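# Pre-session checklist, clothes rack station, with my comments

December 14, 2025. Traltura handheld set, Udcombe room. I did the whole walk-round myself before the first batch of demonstrations, so the comments are mine and so are the grumbles. 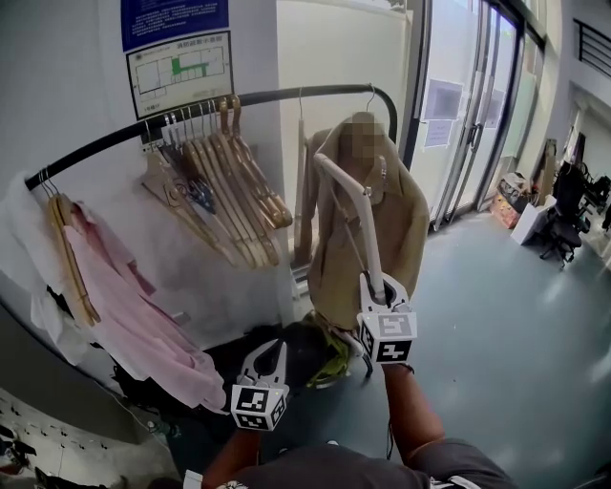

Same form as in February, minus the two items on the old table task, plus a new bit on garments at the end. I've marked each line OK, FIX or WATCH. WATCH means you can record, but look at it again at the break.

## 1. Floor and walkway

- [x] **Route to the glass door is clear – OK.** I walked it with both grippers in my hands, which is how you'd be leaving if the alarm went off. Please do it that way too, it feels very different from strolling over with your hands free!
- [ ] **Nothing on the floor under the rail – FIX.** There's a dark heap of clothes under the trench coat with something yellow-green in it. You're looking up at a collar when you work that end and your feet go wherever they like. Pick it up before you start.
- [x] **Evacuation plan visible on the wall – OK.** Up on the left, under the blue notice. If you roll the rack over in front of it for some reason, roll it back.
- [ ] **Boxes by the right wall – WATCH.** Fine where they are for now. I'd like them not to creep any closer to the door.

## 2. The rack

- [x] **Rail takes a firm tug – OK.** I pulled down on it at both ends and in the middle. The curved part by the door gives a little more than the rest, but it springs back and nothing slipped.
- [x] **Uprights straight, joints tight – OK.** I did snug up one joint by hand. Didn't need the key.
- [ ] **Hangers spread out – FIX.** They've bunched up at the left again. If you pull one wooden hanger out of a bunch like that, its neighbors want to come along, and I've had one land on my wrist. Spread them out before the "pick a hanger" takes. (For the "messy rail" takes you leave them bunched, obviously, but then stand a half step back.)
- [ ] **Wire hanger hooks – WATCH.** The coat is on a silver wire hook. Run a thumb along it and feel for a sharp end. This one felt okay to me, but wire hooks bend over a long day and then the coat comes off at an angle we never asked for.

## 3. Handheld grippers

- [x] **Fingers seated, no cracks – OK.** Both of them. Flex each finger gently and listen. A cracked one clicks.
- [x] **Jaws open and close all the way – OK.** The left was a bit stiff first thing and loosened up after a few squeezes.
- [x] **Marker cubes tight and clean – OK.** Wiggle the cube. If it moves, stop there, because every take from that hand will have the wrong pose and we won't find out until Fankhauser runs the alignment. We lost 75 takes that way in February and I'm still sore about it.
- [ ] **Wrist rest taken – WATCH.** Holding a gripper up at collar height gets old quickly. Swap to a low task after 9 takes in a row. I know the schedule says otherwise. I've asked for the schedule to be changed.

## 4. Head camera and you

- [x] **Strap snug, no pinching – OK.**
- [x] **View covers both hands – OK.** Look at the preview with one hand high and one hand low, then swap them. If the low hand drops out of view, tip the camera down a notch.
- [ ] **Glare from the door – WATCH.** The light comes in strong on that side and bounces off the floor. It bothers my eyes more than it bothers the camera, but check that the markers still read when you face that way.
- [x] **Sleeves fitted, no scarf, badge tucked in – OK.** Loose cuffs catch on the hooks. Plain dark gray has worked well for me, and the hands stand out nicely.

## 5. Garments

- [x] **Pockets empty – OK.** I found a bus ticket. No pins, no coins.
- [ ] **Long pieces off the floor – WATCH.** The pale pink one hangs pretty low. Check that you can't step on it when you come in from that side, and if you can, move it up the order and get it done early.
- [x] **Tags and loose threads trimmed – OK.**

## 6. Recording rules (the short version)

A take starts with both jaws open and ends with both jaws open. If you drop a garment, let it drop! Don't lunge for it. Keep the take, mark it as a miss, and pick the thing up after you've stopped recording. Roltotholm wants the misses anyway – the model learns from them too, and the last delivery was too tidy.

We're at 1,093 accepted takes for this station and the next block is 500. I'd much sooner be late with those than have someone trip over a coat.

## Open items

- Clear the heap under the rail: before the first take, whoever's recording
- Spread the hangers: same
- Spare wire hook for the coat: me, I'll bring one
- New limit on high-reach takes: waiting on an answer
- Next full check: when the block of 500 is done, or sooner if the rack gets moved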